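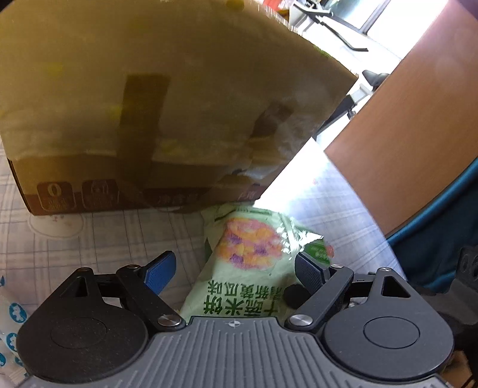
Speaker notes: Brakine open day, opening talk in the main room
Posted in July by the Brakine Visits Office
14 shares | 2 comments

Good afternoon, and welcome to Brakine. On behalf of the whole department I should like to thank you for giving up part of your Thursday. The talk lasts twenty minutes. The demonstration follows straight afterwards, and questions may be put at any point in it.

(Wait for the doors to close. Check that the people at the back can hear.)

The subject this afternoon is grasping. A person who takes a bag of rice crackers from a kitchen table gives the matter no thought. For a machine it remains a hard task. A bag of this kind is light, it creases, and its shape changes as soon as a finger touches it. If the fingers close too far, the contents are crushed. If they stop too soon, the bag slips.

(Pause.)

Our work on household goods began with the Plasby project, which dealt only with boxes and tins. Those objects keep their shape, and the results were good. Visitors to our first open day asked, quite fairly, what would happen with a packet of crisps. The Lehtinen study was set up to answer that question, and it is the study you will see this afternoon.

The method is simple to describe. A person holds the gripper by hand and carries out the task in the ordinary way: approach, close, lift, set down. The camera on the tool records each attempt from close to the fingers. From many such recordings, a program learns how the movement should go, and it is then tried on a robot arm.

The collection at present holds 3,267 recordings. Of these, 3,097 have been checked and accepted for training. The rest have been set aside, mostly on account of poor light or an attempt that was stopped early. They are kept, and a second reader will go through them in the autumn.

(If asked about light: strong sun is left in on purpose. Homes have windows. A recording is set aside only when the fingers or the object cannot be made out.)

I should say a word on the fingers. The pads have a textured surface, and their colour is blue. Visitors often ask whether the colour matters. It was chosen so that the pads can be told apart from most things found on a kitchen table, and it has served well enough.

Tables are not cleared before a recording is made. Boxes, packets and cloths stay where they are. The early Plasby recordings were made on a plain bench, and the program trained on them did poorly when it was taken into a furnished room. We have worked among ordinary clutter ever since — the change was made in the second month of the Lehtinen study.

(Move to the demonstration table. Ask the front row to stay seated until the arm has been switched on.)

The demonstration has 3 parts. First, a member of staff will pick up several soft packets with the hand-held gripper. Next, the arm will attempt the same task without help. Lastly, visitors who wish to do so may try the hand-held tool themselves. It weighs 500 grams and may be used in either hand. Long sleeves should be rolled up, please, and children should be with an adult.

The arm may fail on some attempts. Staff will let it finish and will then put the packet back by hand. Please do not reach across the table while it is moving.

(After the last visitor: switch off the arm, return the tool to its case, collect the name badges.)

Those travelling on to our partner site at Brorau should be at the front entrance by 4.15 pm. Tea is served in the corridor until then. Printed copies of the Lehtinen summary are on the table by the door.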